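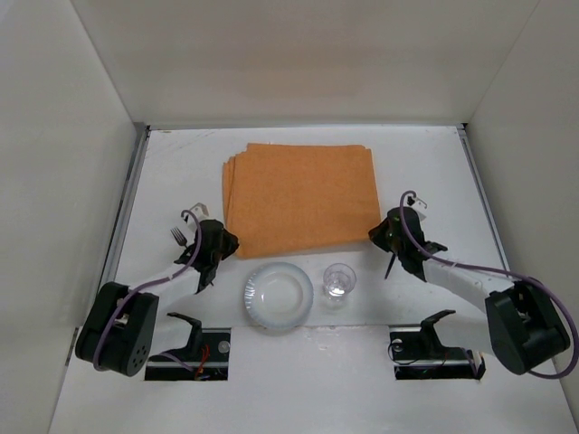
Orange cloth napkins, a plate and a small glass on a white table.

Outdoor Table and Bench Care: Tips for Concrete, Recycled Plastic, Wood and Cast Metal

Posted 2022-12-25 by Cheng-en Tam
Filed under: Outdoor furniture, Cleaning, Seasonal jobs

Most outdoor tables and benches are sold as maintenance free. They need less work than a lawn mower, but they do need some. The tips below cover the four materials we get the most mail about. Skip to the one you own.

Before you start

Find out what the piece is made of and whether it has a sealer on it. Drip a little water on the surface. If it beads, the sealer is still working. If it soaks in and leaves a dark spot, the sealer is gone or was never there.

Try any cleaner on the underside first and let it dry overnight before you judge the color. Wet concrete and wet oak both look darker than they are.

Tools for a basic cleaning:

Two buckets
Dish soap
A nylon scrub brush, medium stiff
An old toothbrush for corners and bolt heads
Garden hose with a spray nozzle
Cotton rags
Rubber gloves

Leave the wire brush in the garage unless you are working on rusty iron. On concrete it leaves bits of steel behind that turn into orange spots by spring.

Concrete

Sweep off the loose dirt, wet the whole surface, and wash with dish soap and warm water. Start at the bottom of the legs and work up. Dirty water running down over dry concrete leaves streaks that are harder to get out than the original dirt.

Green film on the shady side is algae. Mix one part white household bleach with ten parts water, brush it on, wait ten minutes, rinse well. Wet down any plants nearby before and after. Do not use vinegar on concrete. It etches the surface, and the dull patch will not polish back.

Grease from food should be covered with cat litter or baking soda right away. Leave it overnight and sweep it up in the morning. For an old grease spot, make a paste of baking soda and water, spread it a quarter inch thick, tape plastic wrap over it and leave it for a day. Some spots take two or three rounds.

Reseal when water stops beading. I use a penetrating sealer with a matte finish on my own table, two thin coats with a foam roller. The film-forming kind looks good for one summer and then peels around the edges where people put their hands.

Hairline cracks can wait. A crack you can slide a dime into should be filled before the first hard freeze.

Moving a concrete bench

Look up the weight before you call friends over. My backless bench from Huvosside came in at 370 pounds with the legs on. The matching table is 1,189, and it has not moved since the day it was delivered. Take the top off the legs if it is made to come off, and move the pieces on edge with a dolly that is rated for the load. A common appliance dolly may be stamped for 400 pounds and still have soft tires that sink into the lawn, so lay down plywood first.

Set each leg on a paver. Check for level in both directions before the top goes on, not after.

Recycled plastic

Soap, water and the nylon brush handle nearly everything. Textured boards hold dirt in the grain, so scrub along the length of the board and rinse before the soap dries.

Keep the pressure washer on low with a wide fan tip, and stay a foot away. Up close it raises a fuzz on the board that collects more dirt than before.

Scratches in solid-color boards can be softened with a heat gun on low, moving the whole time. Practice on the underside. Stop when the scratch goes shiny.

Tighten the bolts once a year. Plastic boards get longer in hot weather and shorter in cold, and the bolts work loose a little at a time. August is a good month for it. Snug is enough. If the washer starts to sink into the board, back off a quarter turn.

Do not put a hot pan or a charcoal chimney directly on a plastic top.

Wood

White oak left bare turns gray. Some people like that and some do not. If you want the brown back, use an oxalic acid deck brightener, follow the label, rinse twice, and let the wood dry for two full days before oiling.

Sand with 80 grit, then 120. Going finer than 120 on an outdoor bench keeps the oil from soaking in.

Oil is easier to live with than varnish. Wipe it on, wait fifteen minutes, wipe off everything that is still wet. Spread the used rags flat outdoors until they are stiff and dry before they go in the trash. Oily rags in a pile can catch fire by themselves.

Check the ends of the slats where they meet the metal. Water sits there longest. If a screwdriver tip goes in without much push, replace that slat and look hard at the ones on either side.

Cast aluminum and iron ends

Aluminum does not rust, but the paint on it chips. Wash, dry, and touch up chips with a matching outdoor enamel on a small brush. A coat of car wax in the fall makes the spring washing faster.

Cast iron does rust. Get the loose rust off with a wire brush, wipe with mineral spirits, prime with a rusty metal primer and paint the same day. Two thin coats of paint will outlast one thick one.

If a bolt is seized, soak it with penetrating oil in the evening and again in the morning. Replace it with stainless, and put a nylon washer between stainless and aluminum so the two metals do not touch. 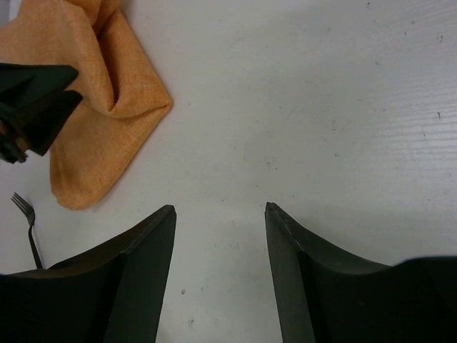

Anas Zerouali wrote in to say that the nylon washers in his kit cracked after two winters, and that he now cuts his own from an old cutting board with a hole saw. He did all the bolts on a six-foot Vulent bench this way and has had no white crust around them since. He also said to wax the threads with a candle stub before putting the nut on, and to skip the lock washer.

I have tried the candle wax and it works. I still use a lock nut where the bench gets dragged around a lot.

Covers

A cover that touches the ground traps damp air. Buy one that ends a few inches above it. Put an upturned bucket under the middle so rain runs off instead of making a pond.

Take the cover off on a dry day once a month in winter, even for an hour.

Do not cover a freshly sealed concrete table for a week. The cover sticks, and the weave of the fabric prints into the sealer.

Anchoring

Light benches walk off, or blow over. For a bench on a slab, use wedge anchors and drill the holes a half inch deeper than the anchor is long. Blow the dust out of the hole with a length of tubing before you set the anchor. Wear glasses for that part.

For a bench on grass, the Tai ground anchors with the screw end hold well in clay. In sandy soil, dig a hole and set the anchor in a bag of concrete mix. One 50 pound bag per leg is plenty for a backless bench.

What to do when

Early spring: wash everything, check for cracks, do the water drop test.

Late spring: seal concrete, oil wood.

Summer: wipe spills the same day, tighten bolts.

Fall: touch up paint, wax the aluminum, fill cracks, put covers on.

Winter: brush off snow with a soft broom. No rock salt on or near concrete. Sand gives you enough grip around the legs.

Questions about a finish we did not cover can go in the comments. Please give the material, the age of the bench and what has already been put on it. If it is a Urnov table, include the finish code, normally stamped under the top near one of the legs. Their older sealer does not take a water-based coat over it and has to be stripped first.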